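**Ticket: picking cell idles during open day demo**
Site: Pretley, demo hall
Status: open, sulking

- 12:30 Visitors from Setent at the rail. Arm moves over the bin, stops, thinks. So do the visitors.
- 12:32 Fault cleared at the pendant. Two good picks, mild applause.
- 12:40 Same fault. Reseated the air line at the valve block and restarted the program. 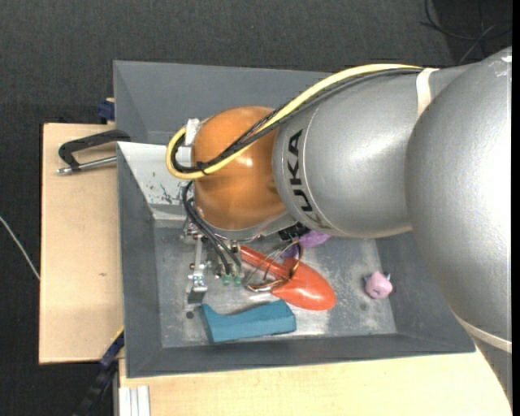
- 12:55 Ran 30 cycles with the guests at lunch and got no faults at all. It only seems to mind an audience.
- Next: swap the pressure switch before the Dal Bello group comes in April. Leaving this open until then.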